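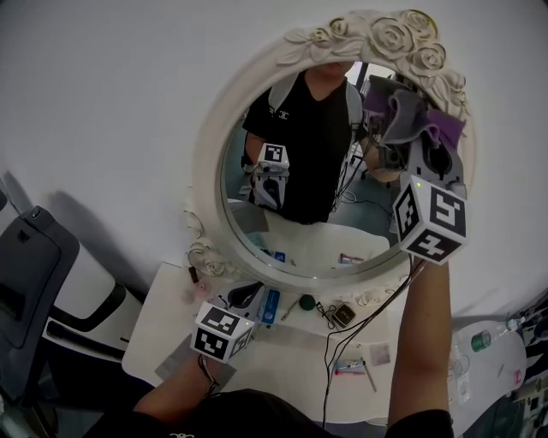

作者：Datilus
本站短篇栏目撰稿，白天做数据标注

擦镜子

合格的标准是200条。我擦到第188条的时候，系统说镜子里的人不算人。

说得准确些，是筛选程序给第188条打了个标签：“画面内检出操作者2名，请核实。”我核实了。屋里只有我，穿黑T恤，两只手各握一个夹爪，夹爪顶上顶着印满黑白方码的小方块，绿灯亮着。镜子里还有一个，穿得和我一样，只是头没入画。我在表格里填：“1名。另一名为反射。”

Stusto的研究方法写在一份很薄的文件里，大意是：人用夹爪做家务，机器看人做家务，看够了就会做。文件没有提到镜子。后来课题组开会，认为镜子是绝佳的难例，模型若能分清哪块布是真的，论文就多一节。于是七月起，我每天对着一圈雕花白框擦来擦去，把一面本来就不脏的镜子擦给一个还不存在的学生看。

桌上的东西不许收。组长说，杂乱是分布的一部分。我家里也是这个分布，从来没有人为此付过我钱。

第一版模型训练出来，大家围着看。机械臂拿起布，缓缓伸向镜面，停在离玻璃一掌远的地方，开始擦空气。擦得极认真，边角都照顾到了。有人翻日志，发现它判断布已经碰到了布：镜子里那块迎上来，它便以为到了。组里给这个现象起了名字，叫“提前会师”，写进了结果一节，配了误差曲线。

第二版改了损失函数，机械臂终于碰到了玻璃。它擦完右下角那一段，忽然往后退，歪了歪腕部，又凑近看了看。这个动作谁也没有设计过。组长激动得让我回放三遍，说这可能是某种涌现的自检行为。

我没吭声。我回去翻了自己的188条，几乎每一条擦到右下角，我都要退后半步，歪一下手腕，看看镜子里的人头发乱不乱。

论文最后写的是“自检行为”。审稿人很喜欢，问能不能再补12条。

我去剪了头发，然后补了。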